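# The Night Boat to Povo

August 12, 2019
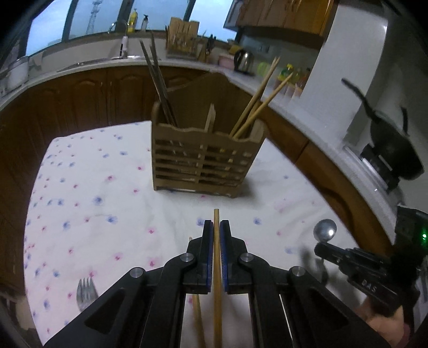 *3 min read*

I was nine when they opened the airship line to Povo, and I can still tell you the timetable. Out of Clullton at six, dinner over the estuary, lights down at ten, and you'd wake up with somebody else's mountains in the window. I'd never been on it, mind you. I'd never been further than my gran's. But I had the leaflet, and I'd read it so often the fold had gone furry.

Mum worked in the ticket hall, which is how I got the leaflet (and a cap badge, which I lost down a drain). She said the ships were mostly noise and people asking where the toilets were. I didn't believe a word.

There were two of them in those days, the Eskola and the Movitz. Everyone my age had a favourite and mine was the Movitz, the slower one with the fat tail. The Eskola got all the posters. She had a piano! But the Movitz came over our roof on her way out, low enough to rattle the cups, and I'd be at the skylight in my pyjamas waving a torch like an idiot.

One February she was late. I'd been sent to bed and hadn't gone, and I sat on the landing with my coat on until I heard the engines, a long way off and lumpy, as if she had a cold. I ran up and flashed the torch. Three long ones, same as ever.

And she flashed back.

Three long, from somewhere under the nose. I dropped the torch. By the time I'd found it behind the water tank she was past the gasworks and there was only the hum left, and then the dogs starting up down the road.

I told them at school and got called a liar for most of a term. Mum said it was probably a steward with a cupboard light. Fine, but a steward with a cupboard light is still a person, isn't it, 900 feet up with his hand on a switch, looking down at our house.

The line packed up when I was sixteen. The fast trains had come by then, and you could be in Povo for lunch. They sold the Eskola for parts and the piano went to a hotel. The Movitz they just moored out on the marsh behind Clullton, and for years you could see her from the bus, getting softer.

I finally went to Povo last spring, 53 years old, on the train. Lovely seats. I had a cheese roll and did half a crossword, and somewhere past the estuary I realised I hadn't looked out once, so I put the paper down and did. Rain, mainly. A few farms. Then one house on its own with a lit window in the roof.

I had my phone in my hand. I felt a complete fool, with the man opposite pretending not to watch, but I found the torch on it and held it up to the glass.

We were past before I'd got to three.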